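About Praltambridge Balance and Dizziness Clinic

Home > About us

Welcome, and thank you for taking the time to find out a little more about us. We are a small, independent clinic in Praltambridge, and we look after people whose world has started to spin, tilt, sway or simply feel a bit wrong. Some of our patients have had vertigo for years. Others woke up one morning, turned over in bed and had the fright of their lives.

How we began

The clinic opened in two borrowed rooms above the Maluleke pharmacy, with one examination couch and a kettle that took for ever. We had all worked in larger hospitals and had all seen the same thing – people waiting months to be seen, then getting ten hurried minutes with someone who had not had time to read their letter. We wanted to give people a proper hour, and we still do. In August we moved to our present home on Grodach Lane, where we have 2 treatment rooms on the ground floor, a quiet waiting area with soft lighting (bright strip lights are no friend to a dizzy head) and parking right outside the door.

What we do

Most of our work is with inner ear problems: positional vertigo, vestibular neuritis, Ménière's disease and the unsteadiness that can creep in as we get older. Your first visit lasts a full hour. We will ask you a great many questions, look at how your eyes move, watch you walk and turn, and test your hearing if it seems useful. After that we'll talk through what we have found in plain words, and you will go home with a written plan and a short set of exercises to be getting on with.

We keep our own records in-house on the Trultik system, so whoever you see will have your earlier results and notes in front of them, and you won't have to tell your whole story again from the beginning.

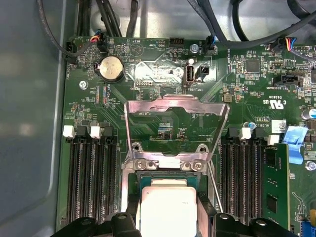 Our team

There are 12 of us altogether, including physiotherapists, audiologists, a visiting ear, nose and throat consultant and the very patient people who answer the telephone. Between us we speak several languages, so do tell us when you book if you would feel more at ease in one other than English.

Coming to see us

You don't need a letter from your GP, though it helps if you have one. Please wear flat shoes and comfortable clothes, and bring a list of any medicines you take. If you can, come with a friend or relative – some of the tests can leave you a little wobbly for a while, and we would much rather you didn't drive yourself home. The number 32 bus stops at the end of the lane.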